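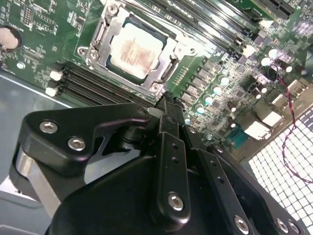
Step 4: Teach the arm to open the CPU socket

Okay, this is the fun one! Before you start, unplug the machine and get the cooler off. You want the retention frame up and the lever out of the way before you even think about the chip, so I jog the gripper in by hand at the slowest speed and save a point every time I like where the fingertip is. (My first try had 11 points. Way too many, use fewer.)

Keep the tip on the metal frame and stay well away from the pins under the CPU. Set your force limit low, too – I learned that on a dead 2020 board, RIP. Old paste on the heat spreader can wait, we'll wipe it in Step 5 with alcohol and a coffee filter.

Save the routine, run it once with your hand on the stop button, then run it again.

© Dušan Kadlec, Trunetholm workshop notes | Contact | Back to top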